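3.2 Work surfaces and what ended up on them

The second part of the study looked at the tables themselves. In the Brendon workshop, each bench position had one table, one tray and one bin, and staff were free to shift them as they liked. We had expected the tables to stay close to the layout drawn up by Butkienė at the start of the project. By the first Tuesday most of them had moved, and the drawing was taken down from the wall in October.

Surface use was recorded on paper sheets adapted from the Mimix checklist. The person filling in the sheet marked whether the middle of the table was clear, partly covered or covered, and wrote down in a few words what was on it. We collected 1,954 usable sheets. A further 200 were set aside where the table number was missing or where two people had marked the same sheet differently and could not later agree. Sheets from the Dostcombe site were coded separately, as the tables there are narrower and stand against a wall.

The most common state was a clear middle with items kept to one end. This held for both sites, though it was more marked at Brendon, where people could walk up to a table from any side. Staff told us they kept the end nearest their own seat for trays and left the rest for whatever came next. Several said they had picked up the habit from whoever trained them. One long-serving member of the Dostcombe group said she had never thought about it and was surprised to see it on her sheets.

Trays were used in two ways. Some people treated the tray as a place to carry things and emptied it on arrival. Others left the item in the tray for as long as it was at the table, and took the whole lot away together. The second way was more common with heavy or awkwardly shaped items (Figure 4). Raised edges were mentioned often in the interviews, mostly in connection with screws and other small parts that would otherwise roll off onto the floor.

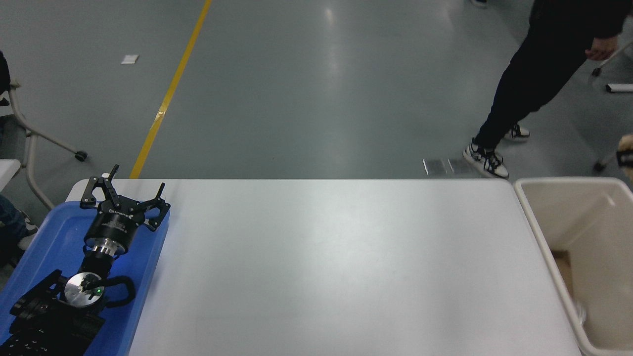 Figure 4. Table with tray at the left end and open bin at the right.

Bins were less settled. The plan put them under the table, but staff complained of having to bend, and at Brendon the usual spot became the floor just past the end of the table. This left the rim within reach of a seated person. It also narrowed the walkway, and the cleaning staff raised this with us more than once. Cardboard was the main source of disagreement. Flat pieces were meant to go to the recycling cage by the loading door, but many were stood up inside the bin and left until the end of the shift. Algirdas Stankevičius, who coded the Brendon sheets, entered these as "parked" so they could be kept apart from real waste, and we have kept his term in the tables that follow.

We did not weigh the bins or time how long items stayed on a table. Both would be worth doing in a longer study.

Contact the editorial office | © The authors | Back to top
Shares 12 | Comments 3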